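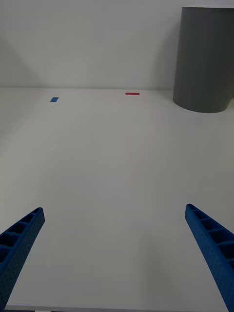

Pridwood vs Trikwood fingers on a light parallel gripper

skivley_bench
Posted 14:20
I've been running two sets of printed fingers on the same arm with the same controller settings. The Pridwood pattern is the ribbed one with open cells along the top face. Trikwood is a solid section, same length, heavier. The task is pick a small bead, drop it in a paper cup. 133 attempts per set. Pridwood missed 6, Trikwood missed 20. Most of the Trikwood misses were the tips stopping short of full close, so the bead slid out on the lift.

lathe_or_never
Posted 14:52
Did you re-zero the gripper after swapping? A heavier finger on a small servo will show exactly that if the close position is carried over from the other set. I don't think you've measured the fingers at all.

skivley_bench
Posted 15:05
Zeroed at each swap, same routine. Close current limit was left alone, which I accept favours the lighter set.

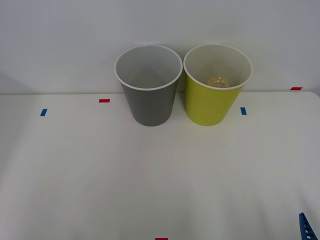
mudlark44
Posted 15:31
Which camera are you using to judge the drop, wrist or fixed?

skivley_bench
Posted 15:38
The fixed one. The wrist view loses the bead once the fingers are over the rim, so I only use it for the approach.

oddbearing
Posted 16:10
I'd side with lathe on the current limit. On our Boychuk controller the default is low and any extra finger mass eats into it. Raise it by up to 20 per cent and run the solid set again before blaming the geometry.

mudlark44
Posted 16:24
Disagree. Ribbed fingers flex a little and that helps on small round parts. Solid ones touch at one point and the bead rolls. More current makes that worse.

lathe_or_never
Posted 16:41
Then put the same pads on both and test it. If flex is doing the work the gap should shrink.

skivley_bench
Posted 17:02
Fine. Current limit first, pads second, one change at a time. I'll post the logs for both in this thread.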